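Hanane Ouazzani
September 30, 2020

Thread on washing and refilling pet bowls, following the one in August about storing dry food. Several replies asked for the routine itself and not the reasoning. You get both, sorry.

1/ Equipment: two stainless steel bowls, dish soap, a soft sponge, a drying cloth that is used for nothing else, a kitchen scale. The sponge also stays with the bowls. I do not want kibble grease on the glasses or glass detergent on the bowls.

2/ Why steel. I used Inholm plastic bowls for a few years. They scratch, the scratches hold a film, and the film smells. Steel scratches too if you use the green side of a sponge on it, so don't.

3/ Position. Both bowls go on tile, side by side, with a gap between them. Too close and kibble ends up in the water. Too far apart and you kick one of them every time you come through the door. 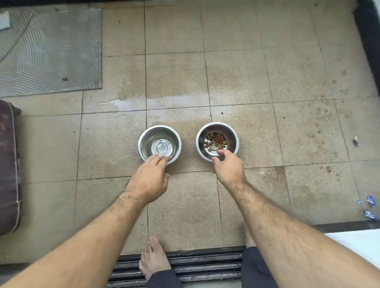 Thread by Hanane Ouazzani – 2 min read

4/ Water level. I pour a shallow layer and change it often. A full bowl looks generous, but most of it goes on the floor when the bowl is moved, and the rest sits there collecting crumbs.

5/ To check for film, put a fingertip on the inside wall just at the waterline. Clean steel drags slightly under the finger. If it slides, the bowl needs soap. A rinse will not shift it, and topping up with fresh water makes no difference at all.

6/ The food bowl is easier to neglect because it looks dry. It isn't clean. Kibble is coated in fat, and the fat stays on the wall after the pieces are gone. Tip out the leftovers, wipe with a dry paper towel first, then wash. Skip the towel and you spread the grease into the sponge.

7/ A few people asked about mixed kibble, where one piece is paler or flatter than the rest. Some blends are made that way. Tastwood puts several shapes in one bag. Check the front of the bag before you write to the manufacturer. I wrote to the manufacturer.

8/ Washing order: water bowl first, food bowl second. Warm water, a small amount of soap, inside wall, then the rim. The underside of a rolled rim is the part everyone misses. Run a thumb around it under the tap. If it feels gritty, go around again.

9/ Soap quantity. One short squeeze covers both bowls. More soap means more rinsing, and detergent residue is a common reason for an animal to walk up to fresh water and walk away again.

10/ Rinse until the water sheets off the steel. Beads of water with a rainbow edge mean there is still something on the surface.

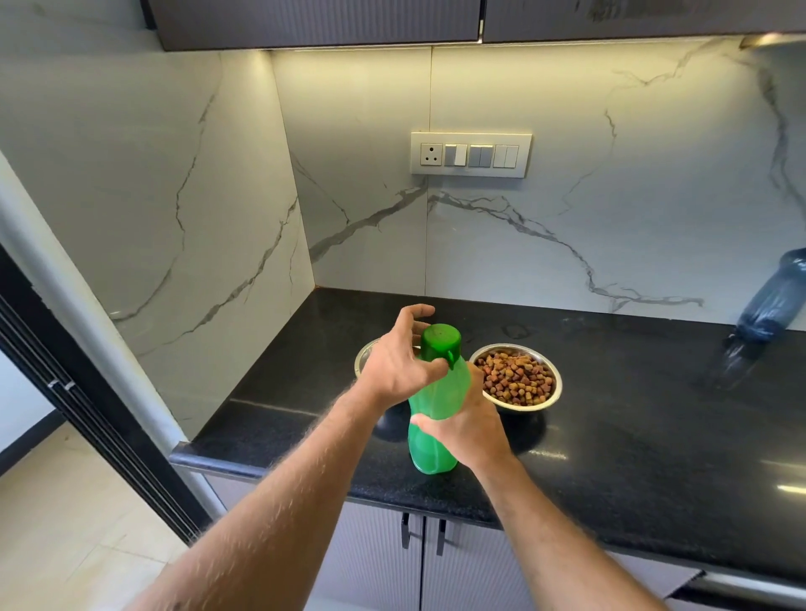
11/ Dry before refilling, the food bowl especially. Kibble on a damp base goes soft underneath and you won't see it from the top. A damp bowl left on polished stone will also leave a ring in hard-water areas. Wipe the counter at the same time – a ring that is a day old takes a cloth, a ring that is a month old takes vinegar, and vinegar is a bad idea on some stone. Ask whoever sold you the counter.

12/ Portions. Weigh, don't scoop. My scoop is marked 50 g and delivers anything up to 8 g over, depending on how it is held. The scale is an old Grulerico with a 2000 g limit and a tare button, which is the only feature that matters. Bowl on, tare, pour, stop.

13/ Bottles. Keep anything that isn't water or food well away from the bowls while you fill them, with the cap closed. A drop of cleaning product on the rim is hard to see against shiny metal.

14/ Frequency, since it will be asked: water bowl every day, food bowl after the last meal of the day. In hot weather I do the water bowl morning and evening.

15/ Dishwasher is fine for plain steel. Take off any rubber ring first and wash it by hand. The groove under the ring is worse than the bowl.

Bowl mats next, when I have finished testing the silicone one. So far it slides.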